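How to wash and care for a printed tablecloth

18 Jun 2025

A printed cloth on a table in daily use picks up tea, oil, candle wax and crumbs, and most of that will come out at home. The method below suits cotton, linen and cotton mixes. Wool, silk and anything with metal thread should go to a cleaner.

What you need

Liquid detergent for colours
White vinegar
Bicarbonate of soda
A soft brush, such as an old nail brush
Two white cloths
An iron and a clean towel

Step 1. Test the colour

Wet a corner of the hem with cool water and press a white cloth on it for a minute. If the cloth stays clean, carry on. If dye comes off, wash the tablecloth alone in cold water by hand and don't leave it to soak. Reds, purples and dark blues are the ones to watch. New cloths often lose a little colour in the first wash and then stop.

Step 2. Deal with stains first

Shake the cloth outdoors, then lay it flat in good light and look over both sides. Turn it over and treat each mark from the back, so the stain is pushed out the way it came in.

Tea and coffee: dab with one part vinegar to two parts cool water, leave for ten minutes, rinse.
Oil and butter: cover with bicarbonate of soda for half an hour, brush off, then rub in a drop of detergent.
Wax: let it harden, lift it with a blunt knife, then iron what remains between two sheets of kitchen paper.
Soy sauce and gravy: rinse under the cold tap from behind before anything else. Hot water sets them.
Red wine: blot, don't rub. Rinse with cold water and repeat until the cloth you blot with comes up clean.

Step 3. Wash

Fold the cloth loosely with the print on the inside and put it in the machine with nothing heavy. Use 30 degrees and a short spin. A round cloth tends to twist into a rope, so leave the drum half empty. Skip fabric softener, as it leaves a film that holds grease.

Step 4. Dry and iron

Pull the hem straight while the cloth is damp and hang it over two lines in the shade. Iron on the back while it is still slightly damp. For a round cloth, start in the middle and work out to the edge, turning it as you go. Small creases drop out after a day on the table.
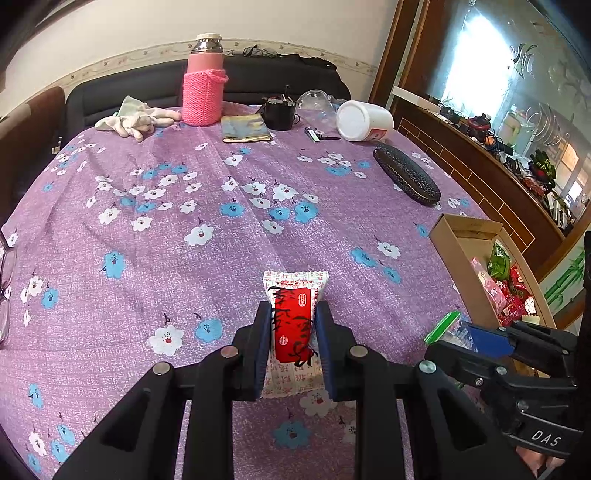 Step 5. Store it

Roll the cloth round a cardboard tube, or fold it in a different place each time so that the creases don't wear through. Keep it in a cotton bag, away from sunlight. Starch should be washed out before long storage because it attracts silverfish. If you change cloths with the season, October is a good time to wash the summer ones and put them away.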